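I went to the open day at Raster on May 8, 2025, and I'm still talking about it to anyone who'll sit near me for long enough. My train got into Gruscombe twenty minutes early, so I walked up from the station past the canal and the old dye works, and was at the door before the coffee had been put out. There was already a queue!

Raster has the top two floors of Arellano House, a brick building with very slow lifts. The firm works out how robots should handle parcels, cartons and awkward small goods, then passes the finished programs to warehouses. I'd booked the morning tour, group 2, which meant a green sticker and a guide called Glykeria Kyriakidis. She has been there since the firm had one desk, and she talks quickly and draws on every whiteboard she passes. I liked her straight away.

## The workshop

We began downstairs with the real machines. Visitors stay behind a yellow line, but you're close enough to hear the joints whine as they slow down, and there's a smell of warm cardboard that I hadn't expected. One arm was lifting cartons off a belt and setting them on a pallet, over and over, with a little pause before each drop. Glykeria let a boy from our group choose the next carton (he went for the one with the crushed corner, naturally) and the arm managed it on the second go. Big cheer.

She explained that the pause is deliberate. The arm is checking the weight it feels against the weight it was told to expect, and if the two don't agree it puts the carton back down. I could have watched for an hour.

Along the back wall were shelves of retired grippers, some with fingers, some with suction cups, one that looked like a whisk. You could pick them up. They're far heavier than they look, and one of the suction ones got stuck to my programme.

## The simulation room

Upstairs was the part I'd come for. It's a long room with the blinds down and a row of big screens, and this is where the team at Raster tries things out before any of it gets near a motor. The project on show was Standside, which is about two arms sharing one job. A single arm is fine with a carton it can get a good hold of, but a stack is another matter, and Standside is their attempt to let a pair of arms take it from opposite sides and keep it level between them.

I'd imagined something like a cartoon. It's much plainer than that, and much more absorbing. You get a platform, the two arms, a few boxes, even an electrical outlet on the grey surface beyond, and then the long links swing in and you find yourself leaning forward in your chair. Our group went quiet when the grippers closed in on the red box and the dark green one beneath it.

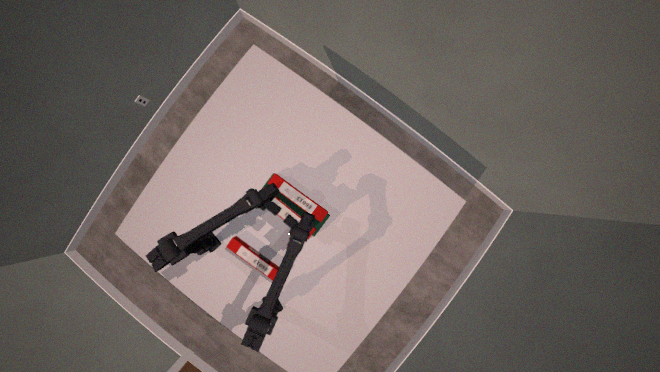
## Having a go

After that they let us change things. Each pair of visitors got a keyboard and a sheet of settings: how hard the arms push, how slippery the boxes are, how far apart the grippers start. My partner was a retired bus engineer who went directly for maximum slipperiness, and our stack shot out sideways and off the platform. We did it three more times. I then tried to be sensible and halved the pushing force, and the top box slid gently off the bottom one, which Glykeria said was her favourite kind of failure as it's so easy to learn from.

She put the morning's run number up on the wall: 2834. Of those, 1387 had ended with the stack where it was meant to be. I thought that sounded low and said so, and she was delighted to be asked. The runs are made hard on purpose, with odd weights and bad starting positions, and the easy ones were dropped in November when they'd stopped teaching the team anything. She also showed us how the speed can be turned up so that a lunch hour covers what would take the real arms days.

Someone asked when Standside would move down to the workshop. She wouldn't give a date. The boxes in the simulation are stiffer than real cardboard, she said, and they want to sort that out first. Fair enough.

## If you're thinking of going

- Book the morning. Groups are capped at 28 and the afternoon ones looked fuller.
- Wear flat shoes for the workshop, and take a jumper for upstairs.
- The stairs are quicker than the lift, but the lift does go all the way up.
- Ask about the whisk gripper. It was built for bags of salad and has a long and sad history.
- The café on the ground floor does a very good cheese scone until they run out, and when I came down there was one left.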